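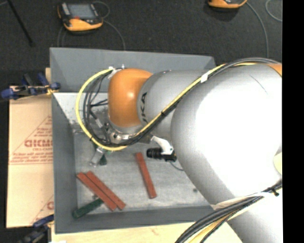

OK so I finally quit my gym and I have to talk about it, because cancelling took longer than any workout I ever did there. Thread, sorry.

Background: I signed up at the Ridmont location in June because my knee doctor wanted me in a pool. The pool was great! Warm, mostly empty before work, one older guy doing the slowest backstroke I've ever seen. No complaints about the pool.

Then they closed the pool "for resurfacing" and kept billing me full price. I asked for a freeze. A freeze costs 15 dollars a month. I'd be paying them to not use the thing they had closed.

So I said fine, cancel me. You can't do it in the app. You can't do it at the desk either. The desk gives you a form, and you mail the form to the head office in Susadton. Mail it! With a stamp! I had to buy stamps, I didn't own a single one.

Mailed it. Got billed again. Called, sat on hold for 45 minutes listening to the same piano song (I can hum the entire thing now, ask my sister) and then a very polite man told me the form was the old version of the form.

The desk gave me that form. I said this to him. He said he understood my frustration.

Second form, new version, has a box for "reason for leaving" with 4 choices. Moving, medical, cost, other. I picked other and wrote "you have no pool" in the tiny space, in pen, pressing kind of hard.

Then they wanted an early exit fee of 249 dollars. I went back and read my whole contract at the kitchen table with a highlighter like I was studying for the bar. Page six - if a "primary amenity" is out of service for more than a month, no fee. The pool is listed by name as a primary amenity.

Sent them a photo of page six with the line highlighted. Heard back in under an hour, after weeks of nothing. Fee waived, membership closed, "we hope to see you again."

Huge thanks to Ingegerd Sæther, who replied to my first grumpy post and told me to look for the amenity part. I would've just paid it.

Anyway, I'm swimming at the Nyarko rec center now. You pay per visit, the lockers take quarters, and the water is freezing. My knee likes it fine. If anybody has a tip for keeping goggles from fogging, I'm all ears, I've tried spit and I've tried baby shampoo.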